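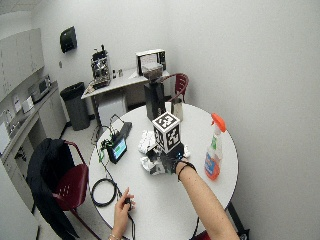

The break room on the second floor at Gisler has a new lease on life, and I got to stop by in August to see it. If you've ever worked in the old Tromex building in Ustville you'll remember what that room was like (dark, smelly, one sad coffee pot on a folding table). Well, it's a real kitchen corner now! There's an espresso machine, a microwave on the counter, a mini-fridge tucked under the desk, and white cabinets that close all the way.

Svenja Kuster showed me in. She started the whole thing last winter with a jar by the elevator, and the jar brought in $708, over half of it in ones and quarters. The company paid for the cabinets and the people on the floor paid for pretty much everything else. The espresso machine came secondhand from a cafe in Stenotthorpe that was closing its doors, and Svenja drove out for it herself one evening after work.

"I had it buckled into the front seat," she told me. "I took every corner like there was a baby in the car."

The part I liked best was the towels. No more paper for drying cups if you can help it — there's a stack of kitchen towels now, white with a thin teal check, and people take turns bringing them home to wash. Damian Trummer had the first turn and apparently returned them ironed, which has set a standard the rest of the floor is not thrilled about. 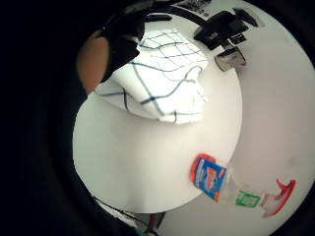
Around Town

Damian is also the one who wrote up the house rules, and they fit on an index card. Wipe the table when you're done. Fold the towel. Don't leave anything in the fridge past 2 nights. I asked what happens if you do and he just pointed at the trash can.

The round table got the most talk while I was there. Some folks wanted a long one so more people could sit down at lunch, but the round one won the vote by 2, and I think they chose well. You can pull up a chair from any side, spread out whatever you're in the middle of, and still have somebody to talk to. 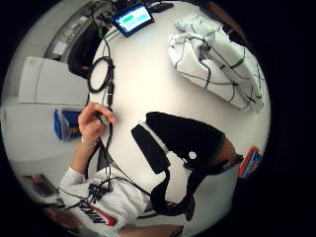

It does fill up fast, though, and Svenja says she'd like a shelf on the wall so people have a place to put their stuff down before they sit. She figures $40 would cover the boards and brackets. The jar is back by the elevator, so if you're passing through and have some change in your pocket, you know what to do. Coffee's on from 7 in the morning, and visitors are welcome to a cup as long as they wash it.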